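Packing and Storage > Part Two: Small Goods > Chapter 9

Chapter 9
A Place for the Tool

In the previous chapter we studied soft packing materials, which take the shape of the thing they protect. Now we come to packing that has its own shape before anything is put inside it. A molded tray or a hinged box does not follow the goods. The goods must follow it, and so the person who packs has to make some small decisions: which end goes first, which side is up, and how far the lid must be open before the work begins.

The goods in this chapter are hand tools, and most often we will speak of a screwdriver. It is a good object for study because it is so unequal. One end is thick and the other is thin. The weight is mostly in the handle, while the part that can scratch is mostly in the shaft. If you lay a screwdriver on a flat table it rolls, but it does not roll straight. It turns in a curve around its thin end and stops where it wants.

Before you read further, take a screwdriver and any plastic box with a lid that is fixed to it. Put the tool in and take it out several times. Observe where your fingers are at the moment you let it go. Many students find that the fingers are already inside the box and touching its wall, and this observation will be needed in Section 9.2.

Three terms are used throughout the chapter. The compartment is the space in which the tool lies. The rim is the raised edge around it. A well is a smaller hollow, often round, made for a separate part such as a cap, a coin cell or a ring of bits. A container may have wells even when the customer has nothing to put in them, for the same mold is sold to many customers.

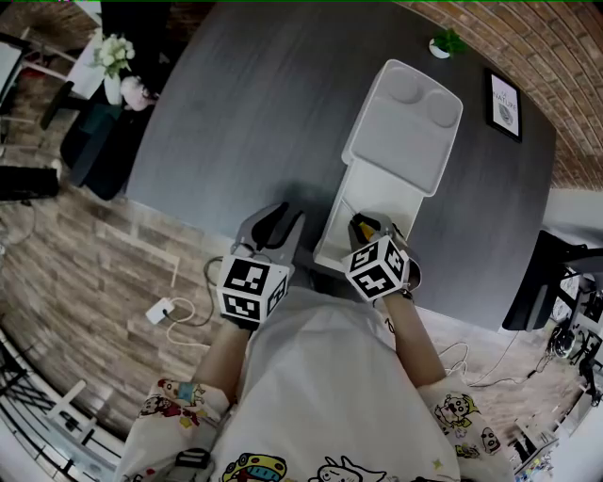
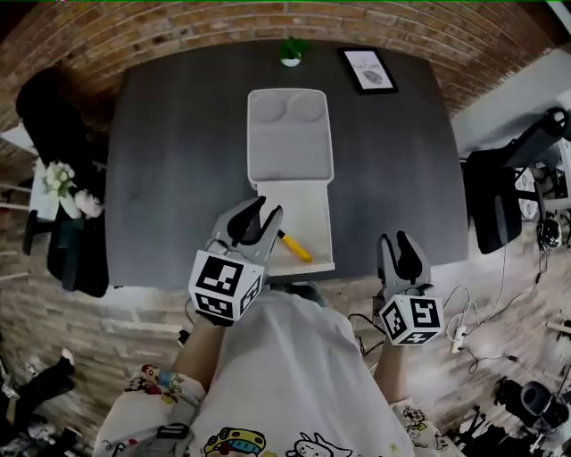
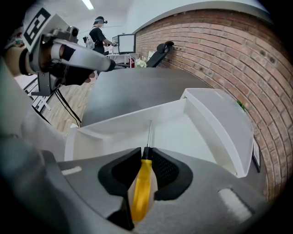 A yellow object and a white container, with a dark gray table.

Department of Storage and Packing Practice, Pladcombe Technical College
Chapter authors: Lindiwe Moodley and Reda Ashour

The first two figures show the position of the wells, which lie side by side toward the far end of the container. In the second figure you will also notice the flat panel that lies open on the table toward the worker, and the yellow object placed on it at an angle. A slanting position like this one deserves attention. If the tool must go into a long compartment, it has to be turned, and it is easier to turn it while it is still free than when one end is already against a wall.

The third figure is closer. The screwdriver is held by its translucent yellow handle, and the metal shaft points into the open box. We call this the shaft-first approach. It has one clear advantage — the thin end needs little room, so a small error to the left or right does no harm. The disadvantage comes a moment later, when the handle must be lowered and the hold is still around its thickest part.

The other method is the flat approach. The tool is held level above the compartment, in its final direction, and both ends go down together. This demands more care at the beginning and less at the end. In our workshop at Pladcombe we teach the flat approach first, although Mebrat Negash, who tested the exercises with her evening group, prefers the opposite order. Teachers may change it without any difficulty for the later sections.

A word about lids. A hinged lid that stands up makes a wall on one side of the work. You can reach over it, but the wrist is then higher than it should be, and the sleeve may catch the edge. Before packing, turn the container until the lid is on the side you do not reach from. If the lid can lie fully flat, let it do so. Thin molded hinges are weak in the cold and should never be pressed past the point where they stop by themselves.

The case study at the end of the chapter follows the Calari repair shop, which kept 100 screwdrivers loose in drawers and changed to single hinged boxes. The owner, Zineb Belhaj, gave us her notes from February, the first month after the change. They include several complaints from her workers, and we have printed these without correction. You will also use the Ultix sample box, whose hinge is rated by its maker for 2000 openings, and you will calculate how long it would last in a shop of that size.

What you should be able to do after this chapter

- Name the compartment, rim and wells of a given container.
- Choose between the shaft-first and the flat approach and explain your choice in 2 or 3 sentences.
- Place a hinged box on the table so that the lid does not stand in the path of the hand.
- Pack a screwdriver so that it does not move when the closed box is tilted.

9.1 Measuring the Compartment

Begin with the length. Lay the ruler inside the compartment, along the bottom, and read it there. Do not measure at the rim, because molded walls nearly always lean outward and the opening is longer than the floor. Write down the smaller value. Then measure the tool from the end of the handle to the tip of the shaft, and compare the two numbers before you try the tool in its place.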